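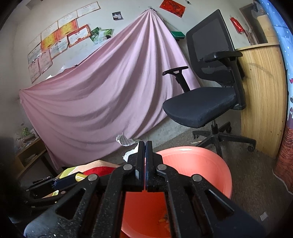 **Skukden hand-held gripper kit – member assessments**

**vkelmendi** wrote:
The Skukden kit was delivered to our department in March and has since been used by three members of staff. The unit is lighter than the Flekby model it replaced, and the trigger travel is acceptable. My principal reservation concerns the finish. The textured black plastic holds dust, and light specks are plainly visible across the body of the gripper. The four silver pivot pins are exposed, and I would ask the supplier to state whether they require cleaning at set intervals.

**Z. Romaniuk** wrote:
We purchased two kits at 387 dollars each. I do not share the concern regarding dust. A dry brush is sufficient. The matter that should be raised is the fingertip pads, which the supplier sells only in full sets.

**vkelmendi** wrote:
The brush does not reach behind the linkage arms without removing the cover, and the manual advises against removing it.

**takpan_fitham** wrote:
Fitham maintains one kit for training purposes. Our log shows 556 recorded sessions and one replacement of the pads. I consider the price fair. I must, however, disagree with Ms. Romaniuk on cleaning: grit in the pivots produced uneven closing on our unit, and the service desk required 90 days to return it.

**Z. Romaniuk** wrote:
Ninety days is not consistent with our experience. Was the unit registered?

**takpan_fitham** wrote:
It was registered on receipt. The delay was attributed to parts.

**u.skoryk** wrote:
Members considering the service plan should note that it excludes the pivots – see section four of the terms. Sadeghi offers a plan at 282 dollars that includes them, although it does not provide a loan unit.

**vkelmendi** wrote:
Thank you. I will request the Sadeghi terms in writing and post them in this thread.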